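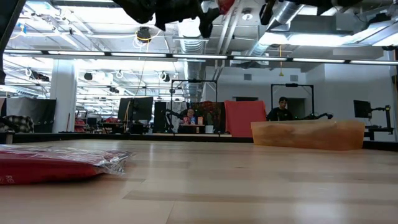 Florian Rey holds that clear bags slow packing more than any box does, and that the folding inside the bag has very little to do with it. We took his claim as the starting point for this part of the study.

4.2 Clear bags and printed bags

The Rarnik list contains 204 packaged goods. We sorted them by wrapping and left the contents aside. Folded cloth goods sealed in plain plastic went into one group, and snack bags with printing on them went into the other. Rigid boxes are treated in Section 4.3.

Both groups share a problem with light. Plastic creases when it is set down, and each crease can throw back a highlight that hides what is under it. Figure 2a shows a folded red item lying flat in its bag near the front of a light wooden table, with an orange bin farther back. The red reads clearly through the plastic, and color alone would be enough to sort this item from most of the cloth goods on the list. The highlights run along the top and right edges of the bag.

Printed bags are harder. The text bends with the plastic, and a packer who picks up a bag at a slant gets the label at a slant too. In Figure 2b the large numerals on the nutrition panel, 170 and 30, hold up well, while the fine rows do not. Larger type survives both the curve and the glare — small type is lost first. Grażyna Zalewska coded the panels by type size in February, and her sheet is the one used for the Kaewkla comparison.
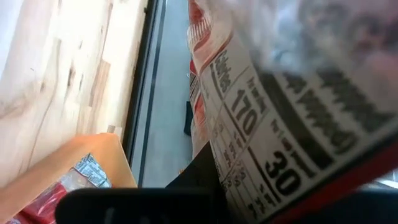
Does a packer have to read the panel in order to sort a bag? Most sorting can be done from color and the largest print, and the panel matters only when two products share the same front design.

We therefore scored each package on two points: whether its main color could be named, and whether its largest print could be read. Fine print was recorded but not scored. Packages that failed on both points were set aside for a second reading by a different coder, using the Lurstead rules without changes.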